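The Gripper That Closed Too Soon
How a robot can miss a part that is right under its nose
From the Caslow Young Engineers pages

A robot that picks up small parts has a simple job to describe. Move to the part. Open the fingers. Lower them. Close them. Lift. At the Maladholm repair shop, a robot arm does this with pieces taken from bins and trays. One day in April it began to fail, and the people in charge had to find out why.

The fault looked odd. The arm went to the right bin and closed its fingers, then lifted and moved away with nothing in them. It did not stop. It carried on to the next step as if it were holding a part. Out of 600 tries, it missed 58.

Engineers call this a false grip. The robot "believes" it has a part when it has none. A robot does not believe things the way you do, of course. It has a number stored in its memory, and in a false grip that number is wrong.

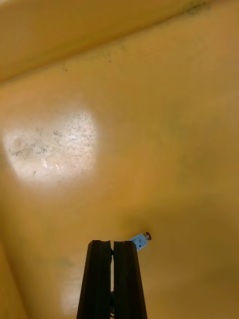 A gripper with its fingers nearly closed, and a small blue part on the floor of a yellow tub.

To pick up something this small, the fingers must be in the right place to within 2 millimeters. Two millimeters is less than the width of a grain of rice is long. If the fingers come down short of the part, they close on air. If they touch one end of it, the part can roll.

The first suspect was the camera. Shiny plastic reflects light, and a bright patch can hide the edge of an object. The engineers dimmed the lamp and ran the test again. The number of misses hardly changed, so they crossed the lamp off the list.

The second suspect was the grip sensor. This sensor measures how far apart the fingers are when they stop moving. If they stop early, something is between them. If they close all the way, nothing is. The rule is good, but it depends on knowing exactly where "all the way" is. On this arm that setting had drifted. Fully closed fingers were being read as slightly open, and the program took that to mean a thin part.

So there were two faults. The aim was a little off, which caused the misses. The sensor setting was off too, which hid them – and a hidden fault can go on for a long time.

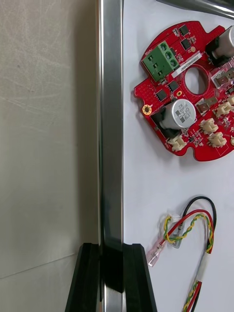

Circuit boards make the second fault more serious. A large capacitor is a part that stores electric charge, and some can hold it after the power is turned off. Metal fingers in the wrong spot could connect two points that should never be connected. They could also crack a chip or pull a wire out of its connector. Never poke around inside electrical equipment yourself, even if it is unplugged.

The repair took 29 minutes. The engineers pressed the stop button and locked the power off before anyone reached near the arm. They measured the position of the fingers and corrected the aim. Then they reset the closed point of the sensor and added a second check, called the Rainer check in the shop's notes. After each lift, the camera looks at the fingers. If it sees no part, the arm stops and a light comes on.

Words to know
Gripper: the "hand" of a robot arm.
Sensor: a device that measures something, such as distance or light.
Calibrate: to set a machine so that its measurements match the real world.
False grip: when a robot acts as if it is holding a part but is not.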